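Trade > Textiles > Interviews

Why towels go stiff: a conversation with a finishing technician

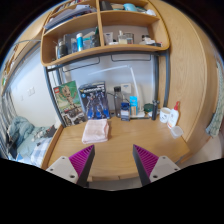
The finishing department at Szabó handles terry cloth for hotels and for a small retail line sold under the Plivska label. The technician who runs its test bench has spent most of a career on one complaint: towels that feel fine in the store and scratchy by the second month.

"People blame the cotton," the technician said. "Cotton is seldom the cause. In the returns we test, it's mostly residue, and after that it's flattened loops."

Residue comes from two sources, detergent and water. In hard water, calcium and magnesium react with soap and settle on the fiber as a film. Modern detergents contain builders to limit this, but the dose on the cap is usually set for a full, dirty load. "A half load of hand towels with a full cap will not rinse clean on a short cycle. Run it again with no detergent and look at the water. If it foams, you have your answer."

Fabric softener is a separate problem. It coats the loops with a cationic layer that feels smooth to the hand and slows the uptake of water. The bench uses a simple sink test, in which a cut square is laid flat on water and timed until it goes under. Untreated squares from the Plivska line sink in 2 seconds. Squares from the same roll, softened at every wash, took 9.

Asked about line drying, the technician was more cautious. "Still air gives a stiff towel. The water left between the fibers holds them together as it dries, and you get something like a weak glue. It isn't damage. Shake the towel hard before you hang it and again when you take it down." A short tumble at the end does the same job.

Pile height and yarn twist matter too. Low-twist yarn feels softer on the shelf but sheds more lint and snags more easily. The mill moved its hotel grade to a tighter twist in February, after laundries using Druminik tunnel washers reported pulled loops. "Hotels want a towel that lasts. A shopper wants one that feels good for ten seconds with a thumb on it. Those are different fabrics."

On temperature, the advice was to stay at or below the care label. The white hotel grade is tested at 70 degrees Celsius. Dyed retail towels are not, and pale shades can shift slightly if they are washed hot with darker items.

Storage drew the shortest answer. "Fold them when they are fully dry. Leave some slack on the shelf. Pile under load stays flat until the next wash."

The bench is now working through samples from Sukside, a supplier of undyed yarn, with results due after the holidays.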